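# La table ronde Tranero, ou comment perdre ses coins sans les regretter

Je voulais une table carrée, je le précise pour les lecteurs qui croiraient encore qu'on achète ce qu'on était venu acheter. Chez Dranent, la carrée était en rupture et la Tranero blanche attendait juste à côté, ronde, 800 mm de diamètre, environ 400 euros avec la livraison. Le vendeur m'a expliqué que le rond « ouvre la pièce ». J'ai dit oui à une phrase pareille et j'ai signé.

Plusieurs mois plus tard, je peux vous dire ce qu'elle vaut pour sa fonction véritable. La notice parle de repas à deux, éventuellement à trois. Chez moi, la table sert au tri : flacons, boîtes, gobelets, tout ce qui s'accumule dans un appartement et qu'il faut un jour se résoudre à mettre dans un carton. On y mange aussi, quand il reste de la place.
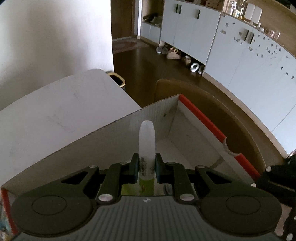

**Club des consommateurs de Grosside – rubrique Mobilier et rangement**

*Essai : Radymyr Zhuravel. Relecture et objections : Salamatu Abubakar.*

## Le montage

Un pied central, un plateau, un sachet de vis et une clé qui finira dans un tiroir avec ses cousines. J'ai mis moins d'une heure, jurons compris. Le plateau fait 28 mm d'épaisseur et pèse en conséquence : montez la table à l'envers, sur une couverture, puis trouvez quelqu'un pour la retourner. J'ai essayé seul. Le mur s'en souvient.

Hauteur annoncée : 762 mm. J'ai vérifié au mètre ruban et, à ma grande déception, c'est juste. Mes chaises en bois à dossier cintré, qui viennent d'une autre vie et d'un autre fabricant, passent dessous sans racler. Salamatu trouve l'ensemble un peu haut pour écrire. Elle a raison, mais elle écrit à la main, ce qui est son problème.

## À l'usage, côté tri

Un carton ouvert posé sur une table ronde, cela demande une petite négociation. Sur un plateau rectangulaire, on le pousse contre un bord et on l'oublie. Avec la Tranero, le bord se dérobe : les angles du carton dépassent dans le vide, les rabats s'écartent, et l'on se retrouve à ranger au centre en laissant tout le reste en couronne autour. J'ai pesté une semaine, puis je m'y suis fait. La couronne a même une vertu, on atteint tout sans se lever, à condition de s'asseoir du bon côté et de ne pas avoir le coude trop expansif.

Le blanc, parlons-en. Il est très beau dans le magasin. À la maison, il montre tout : la trace de tasse, la miette, le trait de stylo dont personne ne veut endosser la paternité. En revanche, il rend un vrai service au tri, car un petit objet sombre s'y repère tout de suite. Pour les objets blancs, on compte sur la chance, ou sur un tapis. J'ai choisi le tapis, rond lui aussi, bleu canard foncé avec des mouchetures claires. Il a coûté trois fois rien et il est probablement la meilleure partie de l'installation.
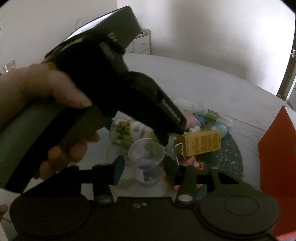
*Le gobelet transparent, le bocal couché et le reste, sur le plateau et autour du tapis.*

Le bocal couché m'amène au chapitre de la planéité. Sur mon exemplaire, rien à redire : la bille que j'ai posée au milieu y est restée, à mon léger dépit, car j'avais déjà rédigé le paragraphe assassin. Le sol, lui, n'est pas droit, et le pied central est livré sans patins réglables. Une cale en carton plié fait l'affaire. À ce prix, j'aurais aimé qu'on me la fournisse, éventuellement avec un logo.

Quant à la stabilité, elle est bonne tant qu'on reste raisonnable. Appuyez-vous sur le bord de tout votre poids pour fermer un carton récalcitrant et la table vous fera savoir, par une inclinaison très polie, qu'elle n'a qu'un pied. Elle ne s'est jamais renversée. Elle y a pensé.

## Le nettoyage

Éponge humide, un peu de savon, on essuie. La notice déconseille les produits abrasifs et recommande la lotion Sproģis, vendue par Dranent dans un flacon minuscule à un tarif de parfumeur. J'en ai acheté, par conscience professionnelle. Elle sent le citron et nettoie comme l'éponge humide avec un peu de savon.

Le chant mérite plus d'attention que le dessus. La poussière s'y installe par-dessous, là où on ne regarde qu'en cherchant un bouchon tombé, ce qui m'arrive plus souvent que je ne le souhaiterais.

## Pour ranger sans s'énerver

Voici ma méthode, que Salamatu qualifie de « maniaque » et qu'elle a copiée chez elle en juillet :

- le carton un peu décalé par rapport au centre, ouverture vers soi ;
- les flacons d'abord, debout, au fond ;
- ce qui se boit ou se verse ensuite, gobelets et tasses ;
- les petites boîtes en carton en dernier, glissées dans les vides.
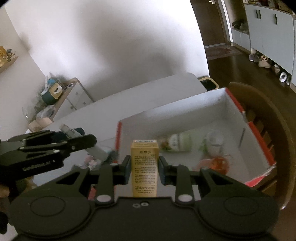
Reste que cet ordre suppose qu'on ait décidé d'avance ce qu'on garde, et là aucune table ne vous aidera, carrée ou non. J'ai tendance à tout remettre dans le carton en me promettant de trancher plus tard. Le plateau est alors parfaitement dégagé pendant une soirée, je l'admire, je pose mes clés dessus, et tout recommence.

## Ce qu'on en pense au club

**Pour :** plateau épais et plat, hauteur conforme, pas d'angle où se cogner la hanche la nuit, accès facile à tout ce qu'on étale.

**Contre :** pas de patins réglables, blanc sans pitié, bascule légère si l'on force sur le bord, lotion dispensable.

Salamatu aurait mis un point de moins pour l'absence de patins. Je maintiens ma note : 7 sur 10, huit si vous avez un sol droit. Si la carrée revient en stock, ne me prévenez pas, j'ai jeté l'emballage.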